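Druvo: two arms, one table, a lot of play food

README for the July release. Maintained by Peiyu Kong and Modupe Ojo. If something is broken, write to Modupe. If something is badly named, that was Peiyu.

What it is

Druvo holds 272 teleoperated episodes of two arms doing kitchen chores on a brown worktable at our Tollville site. We collected it to test one idea: does a policy do better on a cluttered table if it first predicts which object it will touch next, and only then predicts the motion? We call that first step the Geddes head. It is a small network with a large name.

Each episode has wrist views, fixed views, joint states and a typed instruction. The instructions were typed late in the day and we have left the spelling alone. 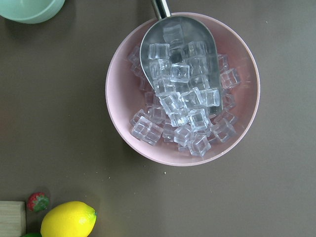
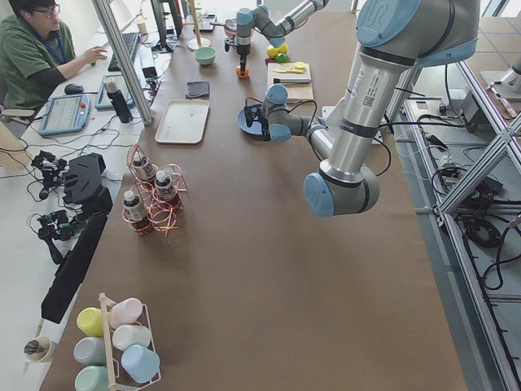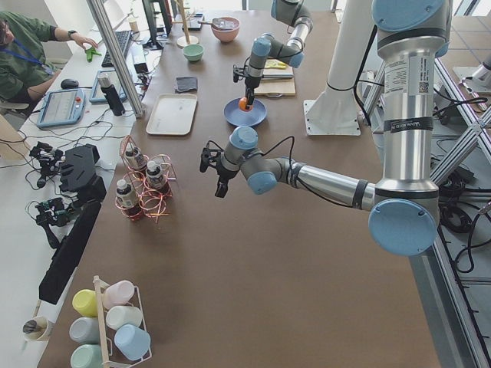

Figure 1. First: wrist view, metal scoop among the clear cubes in the pink bowl. Second and third: fixed views of the worktable with both arms; in the third, the far gripper holds the orange object over the blue plate.

Results

All numbers are success rates on held-out layouts, 30 trials per task, averaged over tasks.

Baseline, no Geddes head: 29 percent
With Geddes head: 69 percent
With Geddes head, wrist views removed: we stopped early to protect the mug rack

Most of the gain comes from picking the right object. Once the policy has chosen the wrong fruit, it carries it to the plate beautifully.

Known problems

Clear cubes are hard. The contact labels for scooping were drawn by hand, and two careful people will disagree on where one cube ends and the next begins. Treat those labels as opinions.

Object layouts change between episodes, and the layout file does not always keep up. Trust the video.

Timestamps from the Monday sessions drift between the wrist and fixed streams. Run align_streams.py before training, or enjoy a policy that closes its gripper slightly in the past.

Splits

Train and test are split by layout, not by episode. Please don't reshuffle them. We did once, got a wonderful score, and had to take down a poster.

License and use

Free for research. The loader expects the Flasmont folder format, version 2 or later. Version 1 will load without complaint and swap the left and right arms.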